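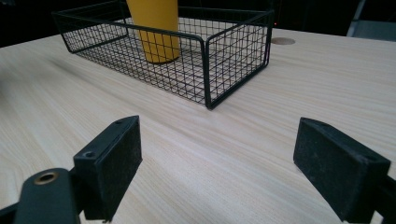

Table Baskets and Cups — Questions We Get

Eltum shared kitchen, 2nd floor. Put together by Yetunde Odukoya, shout if something's missing.

What are the wire baskets for?
One per table. Cups go in the basket when you're done drinking. Not on the bare wood, please — rings.

Do I have to carry my cup to the sink?
No. Basket is fine. Baskets get collected at 17:00 and everything in them gets washed. If you want it washed sooner, wash it yourself.

Can I put other stuff in there?
Cups and spoons only. No tea bags, no peel, no receipts. Stuff falls through the mesh or sticks to it and then someone has to pick it out with a fork.

Which cups are OK in the dishwasher?
White Stodis mugs, yes. Anything with a metal inside or a colored outer coating, hand wash. Warm water, soft sponge, no scouring pads. Stickers come off in the machine and clog the filter, so same goes for any cup with a sticker on it. 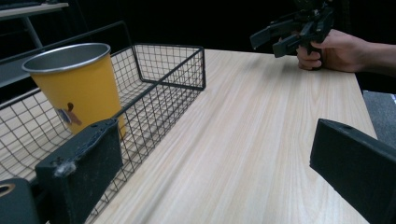
My cup is gone. Where is it?
Check the other tables first, then the shelf over the sink. After that it's the Fimovora box by the door. Box gets emptied at the end of December, whats left goes to the thrift store.

Can I put my name on it?
Yes, on the bottom. Paint pen is in the drawer. Let it dry overnight.

How do I clean the basket?
Shake it out over the bin, rinse, dry with a towel. Do dry it — wet wire leaves marks on the table. Old toothbrush for the corners.

And the table?
Damp cloth, go with the grain. No spray with bleach in it. Sticky spots: little dish soap, wipe, then wipe agian with plain water.

Can we get a bigger basket?
Ask Ekene Afolabi. The next size up is 41 cm long and takes up a lot of table, so probaly not.

Basket is bent or has a sharp end?
Take it off the table and leave it in room 60 with a note. Spares are in there too, bottom shelf.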